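O saco de pipocas que fica em cima da mesa

Quem compra pipocas de micro-ondas raramente as arruma. O saco sai da caixa de cartão, fica em cima da mesa e ali espera dois ou três dias até alguém ter fome. Em minha casa é assim desde que a despensa encheu, e já deixei de achar que seja um defeito.

A despensa foi comprada na Haltier, tem 156 centímetros de altura e prateleiras demasiado fundas. O que vai para trás desaparece. Em novembro encontrei lá um pacote de bolachas fora do prazo e duas caixas de chá abertas. Um saco de pipocas, que é fino e se deita em qualquer lado, perde-se ainda mais depressa. Deixá-lo à vista resolve o problema.
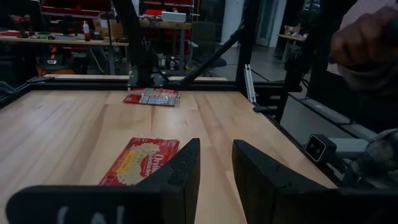
Saco de pipocas Orville Redenbacher's e uma embalagem mais pequena, sobre o tampo de madeira clara.

Há quem defenda a mesa vazia. O catálogo da Gelis mostra cozinhas onde não se vê uma migalha, e percebo o encanto – uma madeira clara, com o veio à mostra, é bonita sem nada em cima. Mas uma mesa serve para pousar coisas. Se cada embalagem tiver de voltar ao armário logo que se larga, passamos a tarde a abrir e a fechar portas.

A minha regra é simples. Pode ficar na mesa o que está fechado e vai ser usado nessa semana. O que está aberto vai para um frasco ou para o lixo. Comprei 2 frascos da Weidemann para o milho avulso e chegam perfeitamente.

Aceito uma objeção: as embalagens vermelhas e amarelas chamam a atenção, e quem as vê acaba por comer mais. É verdade para mim, pelo menos. Nas semanas em que quero comer menos pipocas, não as compro. Escondê-las no fundo do armário nunca me impediu de as ir buscar – só me obrigou a tirar primeiro as latas.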